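手持ちグリッパーは何台買えばいいでしょうか(家庭での衣類作業のデータ集め、予算の相談です)

ロボット・自動化 > 機材の購入と予算

Debashish Biswas

はじめて投稿します。長い文章になりそうなので、先にお詫びしておきます。

小さな開発チームで、Rivskaという衣類片付けロボットの準備をしています。本体のアームを買うのはまだ先で、今年度はまず、人が手に持って使うグリッパーで洗濯物やベッドの上の服を扱い、その動作データを集める計画です。協力してくださるご家庭は21軒以上になりそうで、ありがたいことに、うちもどうぞと言ってくださる方が今も増えています。

困っているのは台数と機種です。候補は二つあって、Durkonixの完成品が1台857ユーロ、Sturkauの組み立てキットが1台221ユーロ。どちらもカメラは別売りです。値段だけ見ればキットを何台も揃えたくなるのですが、同僚は「ご家庭に預けるものだから完成品がいい」と言いますし、その気持ちもよくわかるんです。私自身は組み立てが好きなほうですけれど、好きなのと上手なのは別の話で、以前作った棚は今も少し傾いています。

扱うのは主に普段着です。Tシャツ、厚手のスウェット、子ども服、それから毛布の上に脱いだままの服を拾って畳む、といった作業を考えています。6月には予算書を出さないといけないのですが、グリッパーの台数のほかにどんな費目を立てておくべきか、経験のある方に教えていただけると本当に助かります。「うちはこれを忘れて痛い目を見た」というお話も大歓迎です。

こむぎ畑

Debashishさん、はじめまして。楽しそうな計画ですね! 私のところも去年から似たようなことをしていて、最初の予算書はずいぶん直されましたので、思い出しながら書いてみます。話があちこちへ行きますが、お茶でも飲みながら読んでください。

まず台数ですが、私なら3台にします。2台をご家庭に回して、残りの1台は手元に置いておく。家の数に合わせて買う必要はまったくなくて、訪問の順番表をきちんと作れば意外に回るものです。ただ、片手の作業だけでよいのか、両手で畳むところまで録りたいのかで話が変わります。両手なら1軒で2台使いますから、同時に2軒を回すのは3台では無理です。ここはチームの皆さんと先に決めておいてくださいね。私たちは決めないまま注文してしまい、あとから追加の稟議を書くはめになりました(あの書類、もう書きたくありません)。

機種は、迷いますよねえ。布を相手にするときに見てほしいのは、つかむ力の強さよりも指先のほうです。スウェットのように厚みのある生地は、つまむと指の間でひだが重なって、片方の指先がほとんど布に隠れてしまうことがあります。お店の説明ページにあるような、積み木やコップを持った写真だけでは、そのあたりの具合がわかりません。

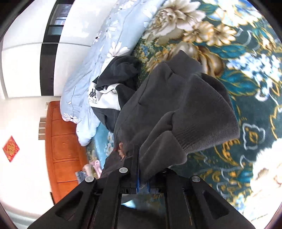

手持ちグリッパーでベッドの上のスウェットをつまんだところ。指先の内側の縁に見える青い部分がパッド。

こういう作業を続けるつもりなら、指先のパッドは消耗品として別に費目を立ててください。うちでは本体の「付属品」に含めてしまい、年度の途中で買い足すときに説明が面倒でした。替えのパッド、関節のねじ、それを締める工具。金額は小さくても行を分けておくと、あとの自分が喜びます。キットにするなら組み立てと調整の時間も人件費に入れておきましょう。慣れた人でも、左右の指の開き具合を揃えるところで案外手間取ります。

それからもうひとつ、ご家庭で録るなら背景のことも考えておいたほうがいいです。ベッドの上って、本当ににぎやかなんですよ。花柄の毛布に花柄の布団、そこへ別の服が重なって、どこまでが一枚なのか、あとで印を付ける人がかなり悩みます。うちはラベル付けの外注費を、無地の台の上で試した分から見積もって足りなくなりました。最初の何軒か分を自分たちで付けてみて、かかった時間から計算し直すのがおすすめです。部屋の壁や家具も映りますから、同意書の説明と、映像を確認する作業の時間もどうぞお忘れなく。

長くなってすみません。完成品かキットか、どちらか選べと言われたら、私は完成品を1台、キットを2台にして、先に完成品だけ届けてもらいます。ただし、指の形が違うとデータを混ぜて使いにくい場合があるので、学習を担当する方に必ず確認してから決めてくださいね。

ねじ山ひとつ

キットでいいと思います。壊れても自分で直せるので。うちはSturkauのを使っていますが特に困っていません。送料は別でした。あとカメラのほうが高くつくこともあるので、そっちの見積もりを先に取ったほうがいいかも。

Debashish Biswas

お二人とも、ご丁寧にありがとうございます! パッドを別の費目にするというのは考えてもいませんでした。さっそく表に行を足しました。

学習担当に聞いてみたところ、指の形が混ざるのは避けてほしいとのことでした。やっぱり聞いてみるものですね。それで今は、同じ機種で3台という線で考えています。両手の作業は今年度は見送って、片手で拾う、広げる、カゴに入れるところまでにします。カメラの見積もりもお願いしました。

もし短期間だけ借りられるなら、買う前に試したい気持ちもあります。Seppäläという会社が機材の貸し出しをしているようなのですが、どなたか利用されたことはありますか。

こむぎ畑

Seppäläさんは一度だけ、別の機材でお世話になりました。電話の感じはとてもよかったですよ。ただ、返却時の点検代が貸出料と別の行になっていて、うちの経理が首をかしげていたので、見積もりの段階で「点検代込みでいくらですか」と聞いておくと安心です。借りられたら、ぜひ一番厚い服で試してみてくださいね。裏起毛のパーカーなんかがいいと思います。袖口や裾のリブのところも忘れずに!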